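Boletim Sutari, edição 52
23 de agosto de 2021

AS MÁQUINAS JÁ ARRUMAM A CASA? (resposta curta: não. resposta longa: segue)

Edição escrita a correr, entre o comboio e a cozinha, desculpem as gralhas. Muita gente respondeu ao último número a perguntar a mesma coisa: quando é que compro um robô que me arrume a cozinha. Recebi 25 mensagens, mais ou menos todas com a mesma frase. Vamos a isso.

Primeiro, o que já existe. Aspirar chão plano: sim, há anos. Cortar relva: sim, se o jardim for simples. Levar caixas de um lado ao outro do armazém, sempre as mesmas caixas, sempre o mesmo corredor: sim, e bem. Agora abrir um armário. Um armário qualquer, que a máquina nunca viu, com a porta um bocado empenada e a chave esquecida na fechadura. Aí a conversa muda.

Porque é difícil? Pensem nos puxadores lá de casa. O da cozinha sai para fora, o do roupeiro é uma ranhura, o da casa de banho é um botão que já rodou metade. A mão resolve isto sem pensar: tacteia, puxa, corrige, puxa outra vez. A máquina tem de decidir onde pega, com que força, em que direção, e a porta ainda descreve um arco. Se o arco está errado por pouco, a garra escorrega ou força a dobradiça. E puxador embutido é pior, não há nada para agarrar, só uma cavidade.

A via que mais gente anda a tentar agora é esta: em vez de programar o gesto, põe-se uma pessoa a fazê-lo com garras na mão, gesto atrás de gesto, e treina-se com isso. Os cubos com padrões pretos e brancos servem para saber onde está a garra no espaço. Barato comparado com pôr um braço robótico em cada sala. E chato, muito chato para quem faz.

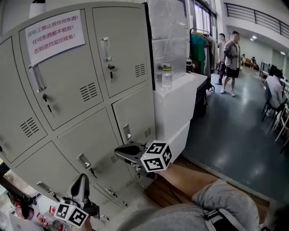
Cacifos metálicos com puxador embutido e chaves na fechadura. A garra, por enquanto, vai na mão de uma pessoa.

Falei com a Joelle Hourani, que trabalha nisto há 5 anos, primeiro na Puna e agora por conta própria. Perguntei qual era a tarefa doméstica mais difícil. Esperava roupa. Disse gavetas. "Gavetas fechadas, tudo bem. Gavetas meio abertas, com coisas dentro, por baixo de uma porta que também está aberta, isso estraga-me a semana." Diz que o pior é a ordem: fecha-se a gaveta antes da porta ou a porta antes da gaveta? Em casa ninguém decide, faz-se.

Perguntei também pela roupa, claro. Riu-se. Fica para outro número.

Números. A Humano, que faz testes com garras em cozinhas montadas de propósito, mandou-me os resultados dela: 70 portas abertas em cada 100 tentativas, cozinha conhecida, luz boa. Mudaram a cozinha e desceu para 52. É quase uma moeda ao ar. Uma pessoa que falhasse metade das portas não durava uma manhã no emprego. E isto é abrir, nem é arrumar o que está lá dentro!

Nota minha: desconfiem sempre dos vídeos. Os vídeos mostram a vez que correu bem. Quando virem um, procurem três coisas: se está acelerado, se há cortes, se a porta é a mesma do vídeo anterior. Costuma ser.

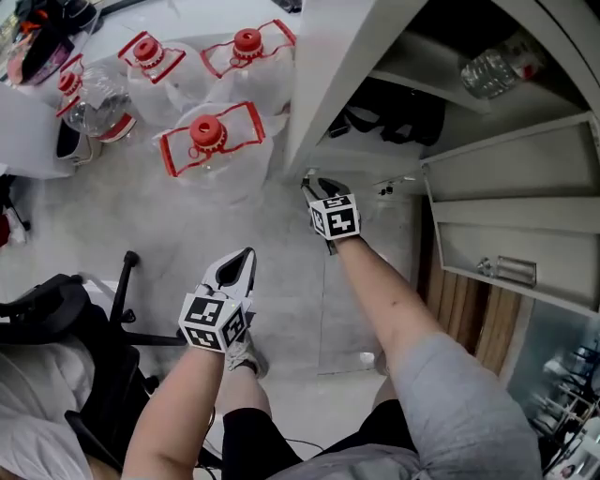
E depois há o plástico transparente, o outro pesadelo. Garrafas, garrafões, frascos. As câmaras de profundidade dão-se mal com o que é transparente, vêem o que está atrás ou não vêem nada. Uma garrafa deitada numa prateleira é fácil para uma criança de dois anos e um problema a sério para um sensor. A tampa vermelha ajuda, a asa ajuda, o resto é adivinhar. Ah-rin Tak, da Magaña, contou-me que lá chegaram a pôr fita opaca nas garrafas só para poderem avançar com o resto. Funcionou, diz ela, mas ninguem vai pôr fita nas garrafas de casa.

Também há o chão. Cabos, um sapato, uma cadeira com rodas que não está onde estava ontem. Fala-se muito de mãos e pouco de chão, e metade das casas que conheço reprovava logo à entrada (a minha incluida).

E na oficina, na loja, no armazém? Melhor, mas menos do que se vende. O que corre bem é o que se repete: mesma peça, mesma altura, mesma luz. Um leitor que tem uma pequena serralharia escreveu a perguntar se vale a pena comprar já um braço para alimentar a máquina de furar. Respondi que sim se as peças forem sempre iguais, e que esperasse se mudam todas as semanas. Mudam todas as semanas. Vai esperar.

A minha aposta, e podem cobrar-ma: antes de vermos um robô que arruma a casa vamos ver robôs que fazem uma coisa só, numa divisão só, devagar e com alguém por perto. Esvaziar a máquina da loiça, talvez. Talvez. Pratos sim, copos finos não.

Avisos rápidos:

- Em outubro há sessão aberta da Sutari sobre garras e puxadores, lugares poucos, respondam a este email para reservar.
- A Joelle aceita perguntas por escrito, junto tudo e mando-lhe de uma vez. Até ao fim do mês sff.
- Erro no número anterior: troquei Puna por Humano no parágrafo dos aspiradores. Já corrigi no arquivo, obrigado a quem avisou.
- Procuro alguém que tenha experimentado um robô de limpar vidros em janelas altas. Bom ou mau, contem.

Próximo número: roupa. Dobrar, pendurar, virar meias do avesso. Vou precisar de café.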